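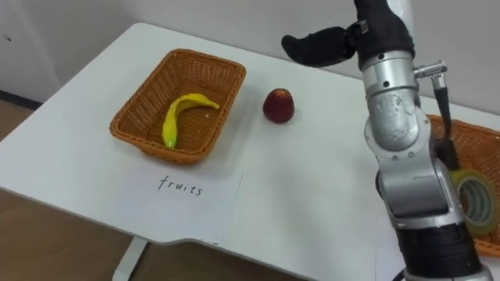 Ticket 188 — basket labels, snack table, Morninberg site
Opened by: Saimi Miettinen
Status: open, waiting on parts

Labels keep going missing off the fruit table. Third time this month. Using the small card ones from Oberholzer, the sort that clip on the rim, and the clips don't grip wicker, they just slide off. For now it's a sheet of paper flat on the table in front of the basket, "fruits" written by hand, lowercase. Readable from the door so fine for today. Not fine long term, paper shifts every time someone wipes down.

Tried so far:
— clip on rim, fell off before lunch
— clip turned round to the inside, same
— string through the weave, held two days then the card tore at the hole
— tape. no. leaves marks on the wicker

Update, Thursday 9.40
Bienvenido Mercado looked at it. Says the Oberholzer clips are meant for wire baskets, rim on ours is too thick. Suggests Griseo tag holders, they have a little tie that goes right round the weave. Pack of 23, which is more than we need but the rest can go to the stationery cupboard. Order put in with Grukov.

Update, same day 14.15
Grukov out of stock til next week. Asked for the plain ones instead, no reply yet.

Question from Bienvenido: do we want "fruits" or "fruit" on the proper label? Saimi: dont mind, but pick one, the list on the cupboard door says "fruit" and the new starters do ask.

To do
— chase Grukov
— measure the rim, both baskets
— put the lids back on the marker pens, PLEASE
— new paper label if this one gets splashed

Leaving open. Will close once the tags are on and have lasted a full week.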